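The Table Comes First

214 shares 17 comments

Adelino Lobo has owned the same table for 40 years, and if you give him half a chance he will tell you about every one of them. I gave him the chance. It was a warm morning, the coffee was already poured when I got there, and I had nowhere to be until supper, so we sat down at the table in question and he began, as he likes to, with the wood.

He bought it from a shop called Trasitz, back when Trasitz sold tables and lamps and not much else, and he carried it home with his brother-in-law, stopping every block to argue over who was walking backward. It was meant for the kitchen. It has since lived in a hallway, a garage, a daughter's first apartment (he asked for it back, and she has mostly forgiven him) and now the bright front room where he and Bit-na Ra run the Saturday mending mornings they call Plallevura.

The name came from Bit-na, who says it doesn't mean a thing in any language she knows, and that she liked how it looked painted on a board. She grew up in a house where things got fixed at the table after dinner: zippers, radios, the handle of the good pot. When she moved to town and found that Adelino was gluing chairs for the neighbors for nothing more than a jar of jam, she knocked on his door and asked whether he wanted company. He did! They have been at it ever since.

What I hadn't expected was how much of the morning is spent on the tabletop itself. Before anyone arrives the two of them clear it right down, mugs and mail and all, and Bit-na goes over it with a barely damp cloth and then a dry one, always along the grain. She has strong feelings about this. A crumb under a picture frame will leave a dent you'll be looking at for years, she told me, and a drip of coffee will find its way under anything you put down on top of it.
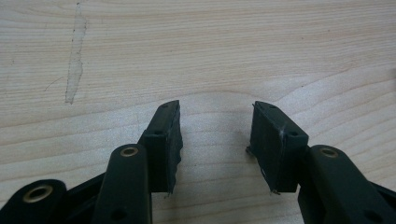
Bare wood, and plenty of it. The light tabletop at Plallevura.

Pale wood suits the work, they both think. You can find a dropped needle on it, or a screw the size of a grain of rice, and it throws a little of the window back up at your hands on a gray day. The price you pay is that it shows everything. Tea is the worst offender, Adelino says, followed by ballpoint pen and then by grandchildren. His answer to most of it is patience and fine sandpaper, used lightly, and a thin coat of oil in August when the windows can stay open overnight. He gives it a second coat if the first one soaks in fast, and then he stays away from it for 2 days, and I gather those are long days in that house.

Bit-na's part of the upkeep is the cloths. She keeps them folded in a tin that once held Flindov butter cookies - the tin is older than she is, and the lid needs a good thump to close - and she washes them without softener, having learned the hard way that softener leaves a film. I have gone home and thrown out my own sorry collection of kitchen rags on her advice, and I do think my counters look better for it, though my husband says he can't see any difference.

By ten the first people were coming in, and the table filled up as tables do. There was a cardigan with a torn pocket, a music box that played only the first part of its song, and a toaster that Adelino took one look at and set on the floor to think about later. The limit is five repairs in a morning. They tried doing more for a while and found that the talking suffered, and the talking is half of why people climb the stairs.

I asked Adelino if he'd ever thought of getting a bigger table. He ran his palm across the top, slowly, the way you might pat a sleeping dog, and said that a man had come by once from Ha, the furniture people, and offered him a very nice one in trade. He gave the man a cup of coffee and a coaster, and they talked about hinges until lunch.

6 comments from readers selected by the editors Share this story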